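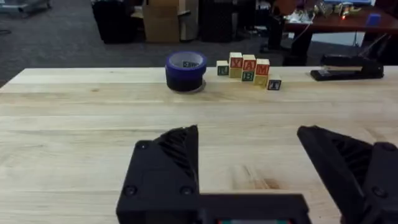 Trelance Lending Room: progress report to the Platolitz Fund
Prepared by Heiðrún Stougaard for Hưng Sầm
Period covered: October through January

Dear Hưng,

We are lending! When I wrote last, the room at Sillden was a bare floor and a stack of quotes. Now there are shelves, a sign-out book, a big wooden table that everyone likes to lean on, and families who come back for a second kit before the first one is due. I'm very happy with where we've landed, and there are a few things still open that I'll get to further down.

Loans so far

We made 161 loans in the period, against the 200 we put in the application for the whole first year. Most of that came after we moved the opening time to 3 p.m., when parents are already out picking up children. The letter blocks go out the most, followed by the tableware kits (more on those below). Jigsaws are slow. I had expected the opposite and bought too many of them, so we won't add any more this year.

The tableware kits

You asked how the kits had changed since the first plan. We call them the Shi kits now, after the name painted on the door of the old storeroom where we first kept them. The idea is the same as before: things from an ordinary kitchen that a child can set out, clear away and put back in a rack, with enough difference in color that "pass me the teal one" works as a game. In the plan we had everything in white. The color was Hưng-approved in November, and it has made a huge difference to how long the children stay with it.

We went with soft colors and no patterns. The bowl has turned out to be the favorite piece, and it gets used for everything: pretend soup, sorting, a hat for a bear.
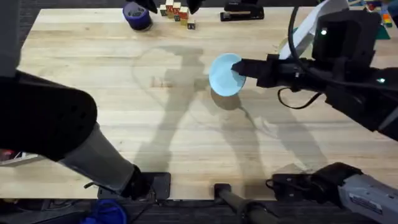

The light blue bowl over the big table at Sillden.

Bowls are also the piece we run short of, as they get packed into the wrong kit at the end of the day. We've started putting a color card in the lid of each box, and the returns shelf already looks calmer. I'd like to give the cards another two months before I call the problem solved.

The rack

We looked at wire racks first and took home a couple to try. They were cheap and they tipped over. The wooden one costs more, but it stays put, and putting plates away upright is an activity all of its own (some of the younger ones would do it all afternoon, plate in, plate out, start again). It also means the plates are easy to check when a kit comes back, and a missing color shows right away.

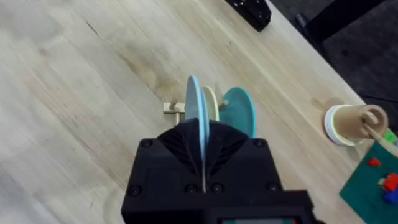

Light blue, cream and teal plates with the wooden dish rack.

The one complaint has been about storage at home. A rack takes up a good part of a small kitchen counter, and two families handed theirs back early for that reason. We now offer the kit with or without it.

The table

The table was the largest single purchase, and I know there was some doubt on your side about spending so much in one place. Please come and see it! Every kit gets laid out on it before it goes out and again when it comes in. The pale wood makes small pieces easy to spot, and there's enough depth to push finished things to the back while you work on the next lot. Scuffs are starting to show, and we plan to oil it during the spring closure.

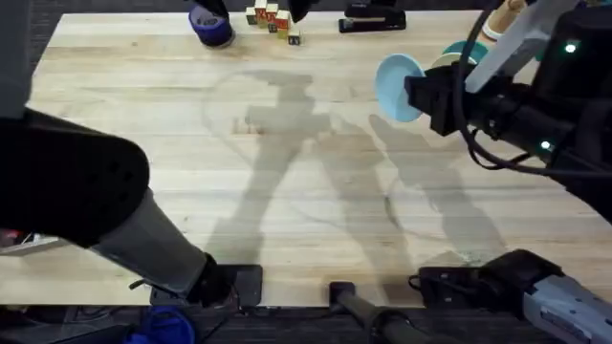
Light blue and teal above the table, with small items lined up along the far edge.

Money

Spent to the end of January: $3,818, covering the table, shelving, kits and boxes. Another $500 is set aside for replacement pieces and hasn't been touched yet. The printing of the catalog came in under the quote, and I'd like your okay to move the difference over to more bowls and letter blocks. The receipts are in the folder I sent along with this report.

Still open

The sign over the street door is waiting on the landlord. The catalog lists the old white tableware on one page, which we'll correct in the second printing. Evening opening is on hold until we have a second keyholder.

Next period

We'll put together more Shi kits, start a waiting list for the letter blocks, and try a monthly table afternoon where families can use a kit in the room before they borrow it. The first one is planned for March, from 3 to 5 p.m., and you'd be very welcome.

Warm regards,
Heiðrún Stougaard
Trelance Lending Room, Sillden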